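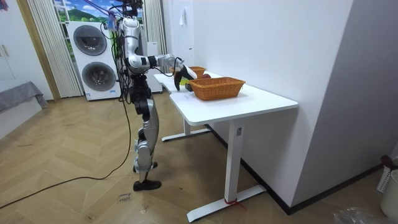 Sorting by basket: our kitchen table project

Category: Student Projects / Home & Design
4 min read

Our question was a small one: does a written label on the table help people put things away in the right place? Emil Ammann came up with it after a term of sharing a kitchen where the onions were always in with the pears, and we loved it straight away because it could be tested with next to nothing.

What we used

A white table pushed up against the wall, in the same room as the washing machines. Two rectangular wicker baskets, both the same orange-tan, so that colour couldn't give anything away. A handful of things to sort, including a red apple and a yellow banana. The labels were written by hand straight on to the white surface, and the one by the left basket says "fruits". We tried printed cards from Pichler first, but they slid about and people moved them without thinking.

How a round went

Both baskets started empty, with the objects in the space between them. Each person had 60 seconds to clear the table. We did 11 rounds with the labels and 11 without, and swapped the order every time so that practice wouldn't spoil the result.

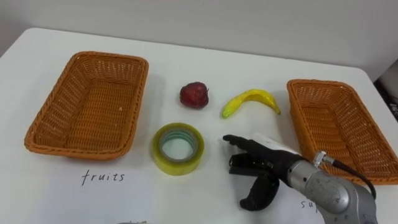
The gap between the baskets mattered far more than we'd planned for! In our first trial at Toltside we had them side by side, and people simply dropped things in whichever was closer. Once we moved them apart, they slowed down and read the words – exactly what we were after.

What we'd change

Bigger handwriting, for a start. We'd also like a third basket for the things that don't belong in either, and a go with real shopping. Emil has already drawn up a version for the shared kitchen at Otitz, and we're hoping to start it in December.

828 views · 2 comments · Share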